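Workbook, table and supplies
August, started 10:20
Room: Ivcombe, second floor

Continued from the previous page. The question was how to keep the long table in order so that it can be laid and cleared again without a long search for the small things. Shengli Kong has asked me to write down the arrangement properly, as the last time we relied on memory and the result was three different tables in one morning.

Mat first. I put it down before anything else and pressed the corners flat. The one from Fudau is dark grey and does not slide on the wood, so I see no reason to use tape any more. The old tape left a sticky line near the front edge, which took me a long time to remove with warm water and a cloth. Please do not tape it again.

The bowl stays at the left. I tried it on the right side in the first round but there it was too near to the shopping bag, and when I lifted the bag by the handles the bowl was pushed each time. On the left it has only the lamp for a neighbour.

Lamp in the back corner, head turned down. The cord is a small problem. I wanted to bring it behind the table but it is too short for the far socket. To ask Chisholm if they have a longer extension, they had one in spring.

Tissues at the back, within reach from the chair. We use more of them than I expected, mostly for the tomatoes, which I wash at the sink downstairs and which come up still wet. Dry them before they go on the table! Water under the container made it slip a little in the second round.
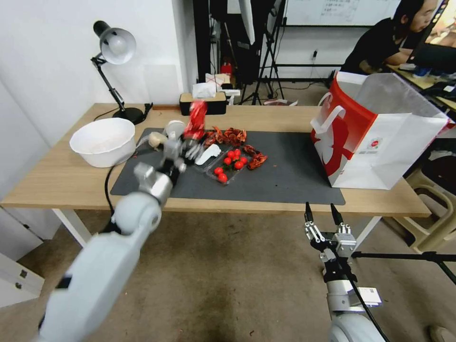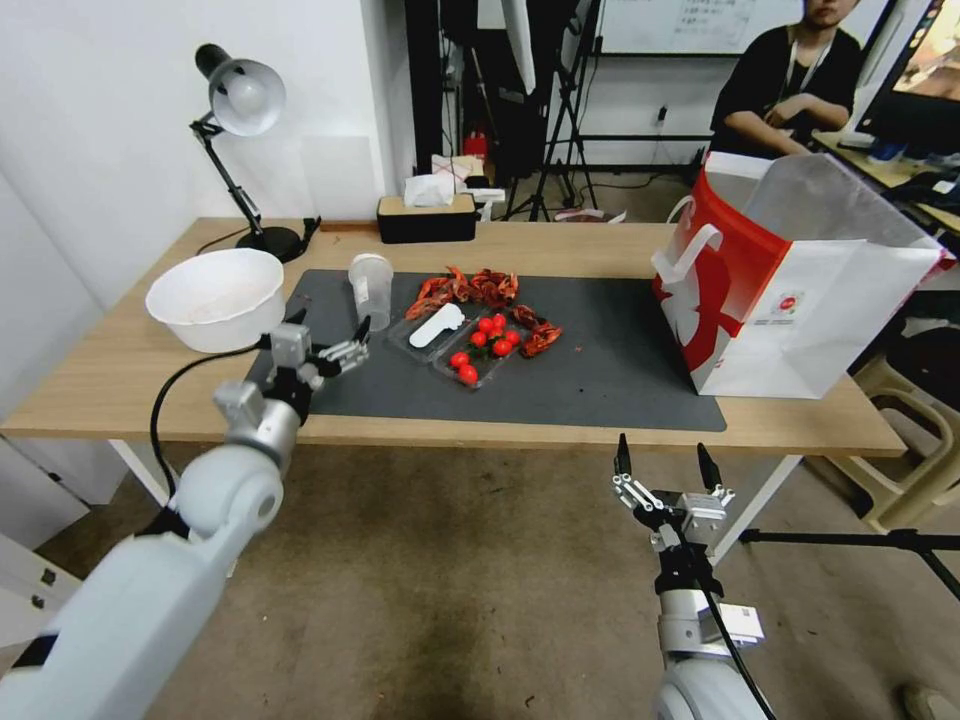
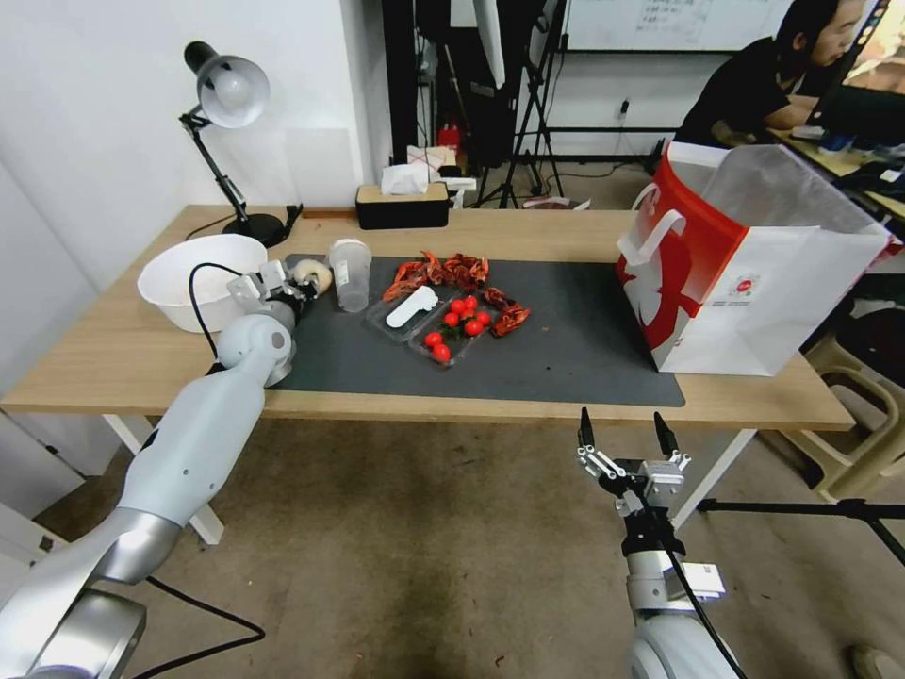 The long table with the grey mat. Bowl and lamp at the left, cherry tomatoes in clear plastic on the mat, shopping bag at the right.

Notes on the small things:

Clear containers. These are the Atow ones, bought in a sleeve. They are light and a sleeve of a shirt can move them, I did it twice myself. They also scratch quickly if you stack them with a spoon inside. I have started to put a sheet of kitchen paper between them in the cupboard and it seems to help.

White utensils. Each one should be back in the drawer at the end of the day. I found one in the kitchen downstairs, in the cutlery tray, where somebody kind had washed it. I have written "Ivcombe 2" on the handles of the spare ones, with the marker that does not come off.

Tomatoes. Leave the green stems on if they are still holding. I pulled them off at first, thinking it looks cleaner, but then they roll more easily and they get soft sooner. Old ones to the compost, please do not leave them over night on the mat. There was a stain and it needed soap.

Red pieces. Keep them together in piles near the tomato container. When they are spread over the whole mat I lose time at clearing. Shengli thinks the piles should be bigger. I have no strong opinion, we can try it.

Shopping bag. Stands at the right end with the handles up. I weighed the full bag in the afternoon on the kitchen scale: 2,940 g. My feeling is that this is too much for such handles when one carries it down the stairs. I would like to keep it under 2,000 g and make the walk twice. Shengli agrees about the stairs but he says one walk is one walk, so this point is open. The heaviest things should go at the bottom in any case, and the tomatoes last, on the top, with the container closed.

Clearing order that worked best for me: food first, then cups and containers, then the utensils, then wipe the mat from the back to the front. The bowl I wash separately. The mat stays where it is if it is dry underneath. If it is damp, hang it over the back of the chair until the morning.

The best time for the whole clearing was 31 minutes, with the washing up and the walk to the cupboard included. The first one was much longer, but I was looking for the lid of a jar which was in my own pocket, so I do not count it.

The floor. There are dark marks on the brown carpet in front of the table. I tried the carpet foam on a small piece under the window and saw no difference. I do not want to try more until I have asked Chisholm which product is allowed.

To buy: kitchen paper, washing-up liquid, tomatoes (small ones), one more marker.
To ask: extension lead, carpet foam, who has the second cupboard key.

16:45. Table wiped, lamp off, window closed. The damp cloths are on the radiator in the corridor, please take them down before lunch tomorrow.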